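The Case for the Plain Grey Worktop

Most advice on choosing a work surface is written by people selling one. It concentrates on durability and price per metre, and treats colour as a matter of taste to be settled last. My view is that for sorting, checking and small assembly work, colour and finish should be settled first, and that the correct choice in nearly every case is pale grey, matt, and unpatterned.

The argument is about contrast. A surface exists, visually, to be different from whatever is put on it. White achieves this for dark objects and fails for light ones. Black does the reverse and shows every fingerprint. A patterned top fails for everything small, since the eye has to separate the object from the pattern before it can do anything else. A pale grey sits far enough from both ends of the scale that a saturated colour stands out at once, and so does a shadow. 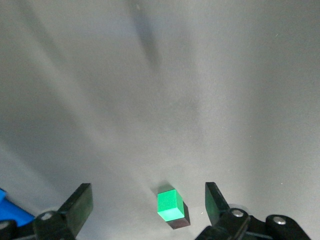

Shadow deserves more attention than it gets. On a matt pale surface a small block is read from three things: the lit face, the dark side face, and the patch of shade beside it. Together they give height and orientation without the viewer having to move. On a gloss surface the reflection of the object competes with its shadow, and the lower edge becomes difficult to place. Anyone who has tried to pick a small part off a polished table will know the brief uncertainty about where the part stops.

I fitted out two benches at the Brarnton workshop last August, one with a speckled laminate from the Tredero range and one with a plain grey sheet. Both were 72 cm deep. The speckled top had been recommended on the grounds that it "hides dirt". It does. It also hid washers, offcuts of wire and, on one occasion, a spring that was later found under a thumb. The grey bench cost 97 pounds more once the edging was included, and I regard the difference as well spent.

The claim that a surface should hide dirt is the one I object to most. Dirt that is hidden is still present. It gets under parts, it scratches finished faces, and it transfers to the next job. A surface that shows dust is giving accurate information about when it needs wiping. The objection that a plain top always looks dirty is an objection to cleaning, and should be put in those terms.

Lighting is the second half of the matter and is usually got wrong. A single lamp behind the worker throws a broad shadow across exactly the area being used. Several lamps in different places soften the shadow but may also leave the surface unevenly lit. Neither condition is fatal. What matters is that the shadow edges are soft enough for small things to remain visible across them.

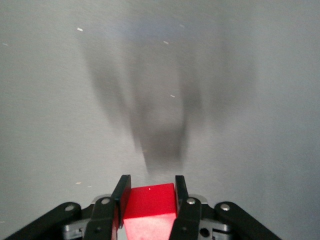 A plain surface tolerates poor lighting better than a patterned one does. Gradual changes in brightness are easy for the eye to discount. Abrupt changes are not, and a speckle pattern consists of nothing else. Awwad's catalogue lists a fine-grain finish as suitable for inspection benches, and I would disagree with that at any grain size.

There are fair points on the other side. Pale grey stains under some oils and marking inks. It will show a burn. Large sheets without a pattern make any join conspicuous, and the fitter has to be careful with seams. In a kitchen, where the work is mainly with food and the top is looked at as much as used, a household may reasonably prefer something warmer. The Hikumden showroom has 4 pale greys on display, and under shop lighting all of them look rather bleak.

None of this applies to a bench used for small parts. Take a sample home, put it under the lamp it will live under, and drop a few pins and a coloured bead on it. If they cannot be found at a glance from a standing position, send the sample back.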